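Monthly Inspection Checklist, Joinery Workshop, Zeder Building
Checked 2020-08-29, with comments

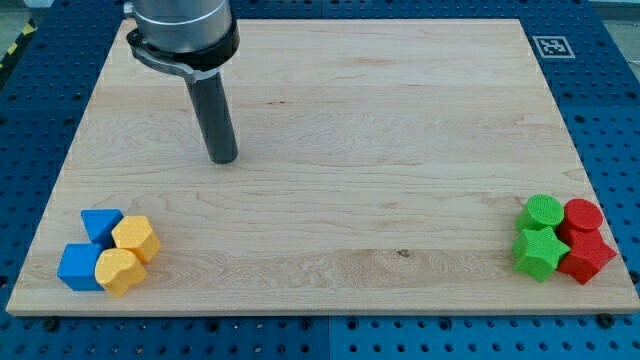 Rotetti

Marks used: OK, FIX (repair before next use), WATCH (look again next month).

1. Exits and walkways

Main door opens fully from inside: OK
Side door to the yard: FIX. The door opens, but the closer is too strong and it comes back on the hand. Please do not hold it with a wood offcut. I removed one again.
Walkway width at least 90 cm: OK between the benches, WATCH at the lumber rack. Long pieces are put there "for one minute" and they stay until evening.
Exit lights: OK. Tested with the main switch off.

2. Fire

Extinguisher by the spray booth: OK, needle in green, pin and seal in place.
Extinguisher by the office: FIX. The service label is from April of last year. Jedden was informed by e-mail and I wait for the visit date.
Oily rags in the metal can with lid: OK. The lid was closed this time, thank you.
Smoke detectors: OK, all answered to the test button.

3. Dust and air

Extraction at the table saw: OK
Extraction at the band saw: FIX. The hose has a split near the lower clamp. I put tape, but tape is not a repair.
Filter bags: WATCH. The hour counter shows 1,036. We change them when the airflow gets weak, and I would like that we decide on a fixed number instead.
Dust on top of the lamps and pipes: FIX. It was not cleaned since the last check. Use the vacuum, never compressed air.

4. Work tables and material

Tables stand level and do not move: OK
Boards lie flat, no nails or staples: OK
Knots and cracks marked before cutting: WATCH. Small dark knots are easy to miss in pale wood. A pencil circle is enough.
Clamps: 4 taken out of use because of damaged threads. They are in the red box. Please leave them there.

5. Machines

Guards in place: OK
Emergency stops: OK, each one pressed and reset.
Planer noise: WATCH. I measured 106 dB at the operator place with hard wood. Ear protection is obligatory for everybody in the room, also for visitors.
Riving knife on the table saw: OK

6. First aid

Box complete: FIX. Eye wash is expired and the small plasters are finished. Ordered from Balogh.
Emergency numbers on the wall: OK, but the paper is yellow and I will print it new.

All points with FIX must be closed before the next inspection. Write your initials on the printed list in the office when a repair is done.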